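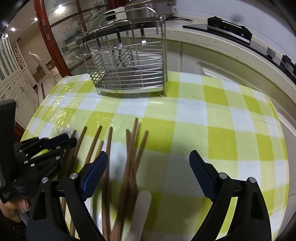 ## Pads and jaws: what we learned from the kitchen round

Most of this spring went on the hand-held grippers. We had two sets of finger pads to choose between, the smooth grey ones we have used since the start and the textured blue ones from Feltix, and we wanted to settle on one before the next batch of tools is built. The work was done at the Vendville flat, at the kitchen table, with ordinary things out of the drawers.

The main task was chopsticks into a wire utensil basket. Wooden chopsticks are a poor match for wide jaws. They are thin, they taper, and a bunch of them never sits flat. When the jaws close, the sticks on the outside take the load and the ones in the middle are free to slide. We also ran spoons, a whisk and a small jar, but those were easy with either pad and there is not much to say about them.

In all we recorded 636 attempts, split evenly between the two pads. An attempt counted as good if everything picked up went into the basket and stayed there. Anything dropped on the way, or left standing across the rim, counted as a miss.

The blue pads did better on bunches. The texture seems to hold the outer sticks at an angle, so that they trap the inner ones. The smooth pads were slightly better on single sticks, where you want the stick to turn a little as it comes up to vertical. With the blue pads a single stick stays at whatever angle you caught it, and you have to turn your wrist to correct it. People who had used the tools for a while did this without thinking. New people did not, and it cost them time.

Wear is the other question. After 48 hours of use the smooth pads had gone shiny at the tips and two had started to lift at the corner. The blue ones had picked up dust and some rice starch, which came off with warm water and a soft brush. We will look at both sets again in May.

### The jaws

The Janevski jaws are staying. The pivot screws needed tightening once in the first week and then held after a drop of thread lock. There was some worry that the cutouts in the fingers would flex under load, but we measured the gap at the tips before and after and found no change worth writing down.

One thing we do want to alter is the width at the base. When both hands work close together over a small object, the two tools knock against each other well before the fingertips meet. Taking 6 mm off the outer side of each finger should help — the drawing is done and the first printed pair is waiting for screws.

### The camera

We tried two lenses. The narrow one gives a cleaner picture of the fingertips but loses the basket as soon as you reach in from the side. The wide one bends straight lines badly and keeps far more of the table in view, including the other gripper most of the time. For two-handed work we think that matters more, so the wide lens is now the default.

Glare is still a problem on shiny table coverings. Of the attempts recorded with the wide lens, 371 were clear enough to use with no changes. Most of the rest had a bright patch running over the fingertips at the moment of the grasp. Lowering the exposure by one step fixed nearly all of it in later runs. If you are recording at home, please set this before you start, and check it again if you move to another side of the table.

### What happens next

- Blue pads go on all new Muva tools. Existing ones can be changed when the old pads wear out.
- The spare smooth pads are in the second drawer of the parts cabinet, for anyone who does mostly single-item work.
- Trimmed fingers will be tried on one pair of tools first.
- Log sheets now have a column for the pad type. Please fill it in, even when it seems obvious.

We still need more left-handed recordings. If you can spare an afternoon, put your name on the sheet by the workshop door.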